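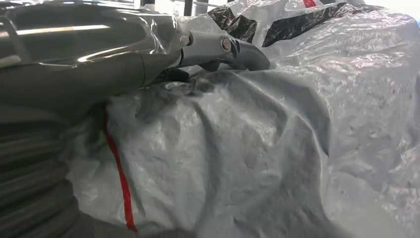 Figure 7.1 White plastic bag, crumpled. Note the fine surface texture and the broad diagonal folds.

Home > Materials > Packaging > Chapter 7
Contents | Previous chapter | Next chapter | Glossary

18/01/2024
Gremel Open Texts, Materials Handling Group

Chapter 7. Thin Plastic Bags and Sheet

7.1 Introduction

Chapters 5 and 6 dealt with rigid and semi-rigid packaging: boxes, tubs, trays and folded board. Such items have a shape of their own and keep it when they are lifted, stacked or turned over. The present chapter deals with packaging that has no fixed shape. Bags, liners and loose sheet take their form from their contents, from the surface on which they lie and from whatever is pressing on them at the time.

The bag in Figure 7.1 will serve as a reference for the terms used below. It shows creases of several sizes, a rounded bulge, and a small area in which the plastic has been gathered and pinched.

7.2 Terms

A wrinkle is a shallow ridge that disappears when the sheet is drawn lightly by hand. A crease is a line along which the sheet has been bent sharply enough to leave a mark after it is flattened. A fold is a larger feature in which one part of the sheet lies over another or turns back towards it. A lobe is a raised, rounded region bounded by folds or creases. A pinch is a place where the sheet has been drawn together over a short distance, with fine creases running outwards from it.

The boundary between wrinkle and crease depends on the material. A thin soft sheet may be crushed in the hand and recover almost completely. A stiffer sheet of the same thickness will hold the marks. Hurnance bag stock, used in the exercises at the end of this chapter, falls between the two.

7.3 Surface and light

Many bags are embossed with a fine pattern during manufacture. The pattern reduces the area of contact between neighbouring layers, so that the bag opens more easily, and it gives the plastic a dull finish. On a white, slightly translucent bag the effect is to soften shadows in the smaller creases. Deep folds remain easy to see. Shallow wrinkles in a strongly lit region may be lost altogether, and a sample should be inspected from two directions before its condition is recorded.

7.4 Recording condition

The Mistard sheet (Appendix C) has 34 entries. Only the first four are needed for this chapter: finish, largest fold, number of lobes, and pinches. Samples are stored flat under a 2000 g plate before use and are numbered from 103 upwards.

Related chapters
6. Folded board and cartons
8. Woven sacks
9. Closures, ties and seals (with the Amato test, p. 266)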